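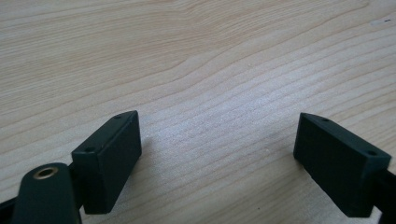
Transcribing the Ansah account book: who kept it?

uta_ledgers
2023-01-24
The catalog gives the book to the merchant Ansah. I have transcribed 124 leaves and the hand changes at leaf 12, in September, the month he left for the coast. From there on the sums are carried forward in a different style. I think his widowed sister kept it. Has anyone compared the hand with her letters?

M. Fragkou
Akosua Akolgo raised this in her thesis. She compared the capitals only and left the question open. A change of hand shows a second writer. It does not show which one. He also paid a clerk.

uta_ledgers
The clerk's wages stop at leaf 30. The second hand runs to the end.

Lokuven
Wages stopping in the book doesn't mean he stopped working. He could have been paid in board. I have seen that in two other houses from the same town.

Myrto Fragkou
Agreed on board. But look at the total on the last leaf, 3,427, corrected from 3,150. The correction is initialed, and the initial isn't the clerk's.
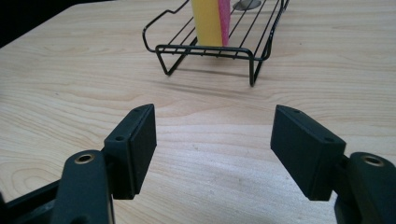
Table top, light wood grain

Lokuven
Initialed by whoever audited it. An auditor need not be the writer.

uta_ledgers
Same ink, same looped 7. I'll post the letter forms side by side once I have the sister's will. The archive wants a separate request for it.

nonudwood
Check whether the will is the original or the registered copy. If it's the copy, the hand is the registrar's and only the wording is hers.

uta_ledgers
Registered copy, according to the finding aid. I'll ask for the letters first.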